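Felville Hundred

The Felville Hundred is a long-distance gravel cycling event held each September on the farm tracks and forest roads between Felville and Cerstead. The full course measures 123 miles. It starts and finishes at the Felville fairground and is ridden in a single day, with a time limit set by daylight. The name dates from the first edition, which was planned as a 100-mile ride, and was kept when the route was lengthened.

History

The event was founded by Harish Kaimal and Hortensia Sánchez, who had ridden the Cerstead forest roads together for several seasons before drawing up a course. Early editions had no entry fee and no official results. Riders signed a sheet at the fairground gate in the morning and signed it again on their return. Timing chips were introduced when the parts maker Kondex became a sponsor, and a separate women's classification with equal prizes followed in the next edition.

Course

The route runs clockwise. Its opening section follows flat, hard-packed farm lanes, where large groups tend to stay together. The surface becomes looser after the Iyengar crossing, a shallow ford named for the farm on its east bank, and the main climb begins soon afterward. The descent to Cerstead is steep in places and covered with coarse stone. Most punctures in the event occur on this stretch.

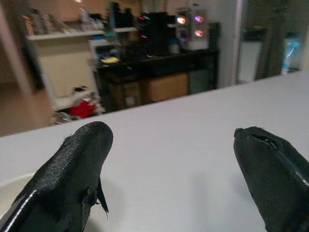 Shobha Namboodiri wrote in the riders' newsletter that the descent had been made to sound worse than it is, and that anyone on wide tires who lets the faster riders go by will reach Cerstead without trouble. In her view the exposed lanes of the final section, which are usually ridden into the wind, decide far more results.

The organizers review the course each spring. Short diversions have been used when logging traffic has closed a forest road – the longest added 2 miles – but the ford and the main climb have appeared in every edition.

Rules and equipment

Any bicycle with two working brakes may be entered. There is no minimum tire width. Aerodynamic bar extensions were allowed in early editions and are now banned in all classifications. Riders must carry a front and rear light, a spare tube or plug kit, and enough water to reach the next checkpoint.

The course has 4 checkpoints, at which food, water, and basic tools are provided. Outside help is permitted only at these points. Riders may assist one another anywhere on the course, and sharing tubes or tools carries no penalty. Drafting is allowed among all riders, although those competing for the women's classification may not draft behind members of their own team who are entered in another.
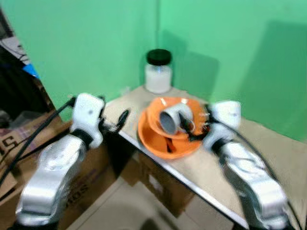 Robot arms and orange dishware at a tabletop.

Participation

Entries are assigned by lottery, with a share of places held for residents of Felville and Cerstead. Most entrants ride without any aim of winning, and the finish area stays open until the last rider has returned or been accounted for. A shorter route turns back at the ford and uses the same closing lanes.

Prakash Pisharody has won the open classification twice. The course record is held by Elango D'Souza, who rode alone from the top of the main climb to the finish. Times set on diverted courses are listed in the results but are not eligible for the record.

See also

Gravel cycling
Bicycle touring
Cerstead forest roads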